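Search this site Go

Unit 9 – Collecting demonstrations with hand-held grippers
Robotics Lab, Samach Building
Revised 20 Sep 2021

Each team records 200 demonstrations of the sorting task before the March review. A demonstration starts with both grippers open above the work surface and ends when both are open again. Recordings that start with an object already held are rejected by the Gillero script.

Work in pairs – one student operates, the other resets the objects. Swap after 12 recordings. Mix soft packets, tubes and rigid boxes, and change the layout at every reset.

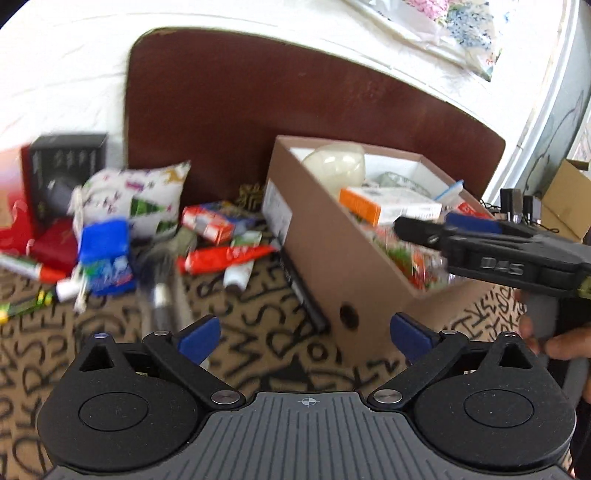
Fig. 7. Sorting task, fingers open, shoebox at center right.

Finger opening is logged as a distance between pads, in millimeters. Zero the reading with the pads touching, then open fully and check the maximum against the value on your calibration sheet. Repeat if the two differ by more than 2 percent.

Approach tubes across the long axis. Thin packets should be pinched at a corner or a raised fold – a flat grasp tends to slide. Keep hand speed low near the box wall.

Upload to the Grastoren folder under your team number. Discarded takes go in a separate subfolder, with the reason in the log.

Reading for next unit: Tennant notes, section 7.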